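[teleop-sim] Re: Marcha en el salón: el tronco gira antes que los pies
De: Grethe Bundgaard
Para: lista teleop-sim
Responde a: Zeeshan Zaidi
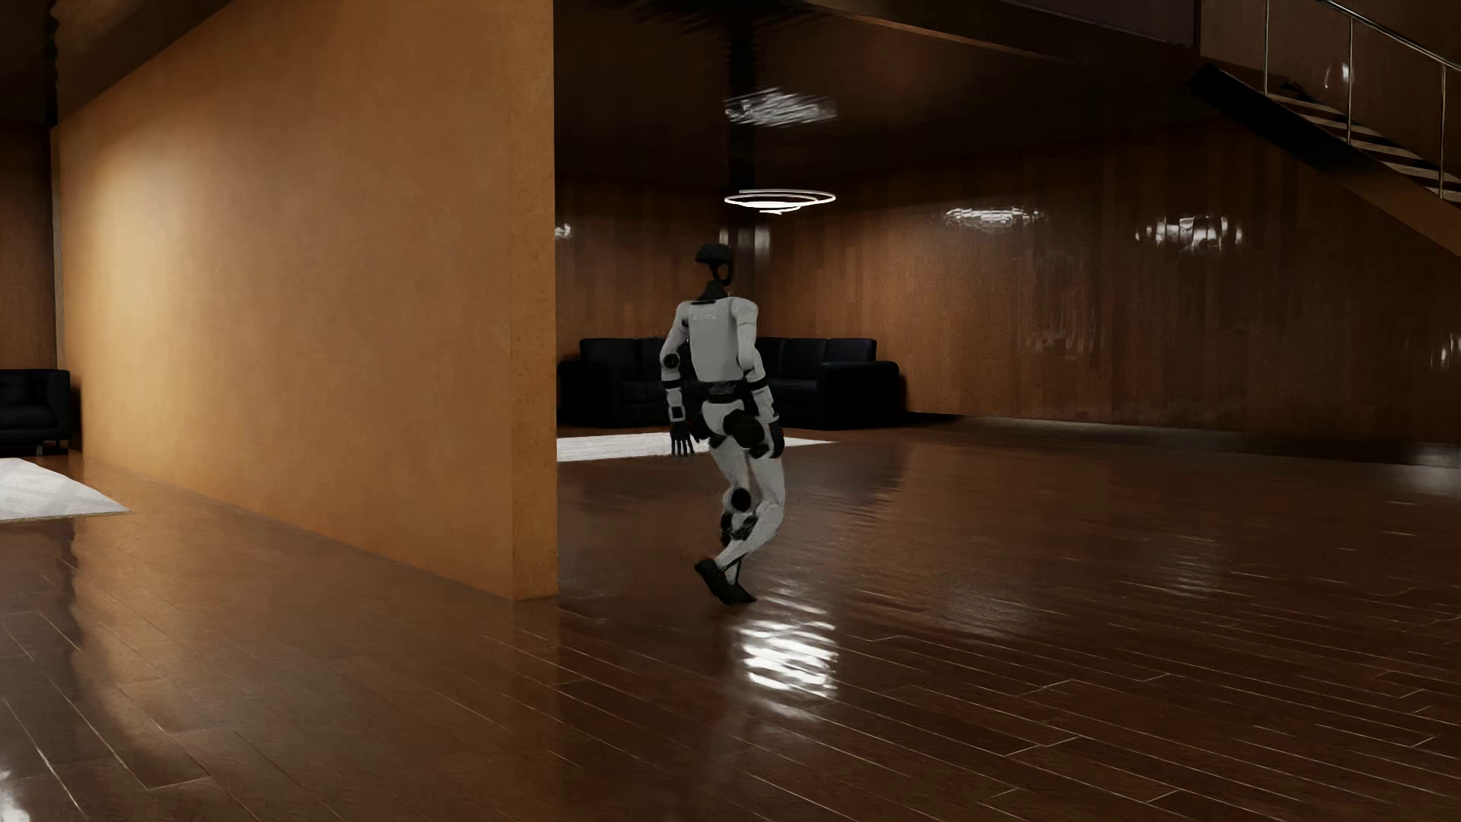

Humanoide a medio paso junto al tabique, salón simulado.

Hola a todos:

Contesto debajo de cada punto de Zeeshan. Adjunto la captura porque la discusión va sobre la postura en el paso y por escrito nos estábamos liando con qué rodilla era cuál.

El 14:20, Zeeshan Zaidi escribió:
> He revisado las demostraciones de marcha que grabó Ragnheiður con el mando en la escena del salón. Son 50 episodios, de los que 2 no se abren. En los demás veo que al pasar el tabique naranja el tronco empieza a girar antes de que los pies cambien de dirección. ¿Es cosa del operador o del controlador?

Del controlador, en su mayor parte. El mando envía una velocidad de avance y una de giro, y Sodar reparte el giro entre cintura y cadera según una ganancia que está fija desde la versión anterior. El operador no decide cuándo gira cada parte. Lo que sí hace el operador es pedir el giro muy pronto, porque con la cámara a la espalda del robot el canto del tabique parece más lejos de lo que está. Las dos cosas se suman.

Los dos episodios que no se abren se pueden descartar. Se cortó la sesión mientras escribía en disco y no merece la pena recuperarlos.

> Segunda pregunta. Los brazos van caídos en todo el recorrido. Si luego queremos enseñarle a llevar algo, ¿sirven estas grabaciones o hay que repetirlas?

Para la marcha sirven. Para llevar objetos, no. Los brazos van en postura de reposo y el canal de manos está a cero, así que la política aprendería que andar y tener los brazos abajo son lo mismo. Kolbrún propone grabar el tren superior aparte, con los guantes, y dejar las piernas en manos del controlador. Me parece bien, pero hay que marcar en los metadatos qué canales vienen de una persona y cuáles no. Con los datos de Stemton no lo hicimos y todavía estamos separándolos.

> Tercera. El suelo brilla muchísimo. ¿Lo cambiamos por uno mate?

Yo lo dejaría. La política de marcha no usa imagen, solo propiocepción y la orden de velocidad. Para quien maneja el mando sí molesta: el reflejo de la lámpara cae cerca de los pies y cuesta juzgar el apoyo. Se puede bajar el reflejo en la vista del operador sin tocar la escena. En Badawi hay una opción para eso, en el menú de visor.

> Cuarta, de la alfombra: ¿tiene colisión propia?

No. Está puesta como textura con un grosor mínimo y el pie no la nota. Si alguien quiere tropiezos, que la sustituya por la malla de Roltstead, pero avisando en la lista, porque cambia la fricción.

Tareas que quedan:

Ragnheiður vuelve a grabar el paso junto al tabique pidiendo el giro más tarde. Mismo punto de salida y misma velocidad.
Kolbrún prueba los guantes con el robot parado y después andando.
Yo bajo la ganancia de cintura y paso la configuración. Hasta entonces, por favor, no mezcléis grabaciones nuevas con las antiguas en la misma carpeta.

Þórey preguntaba por el tamaño del conjunto. Tras el recorte quedan 3.223 segmentos de paso, 1.053 de ellos con giro. El resto es marcha recta y se puede submuestrear si el entrenamiento se hace largo.

Un saludo,
Grethe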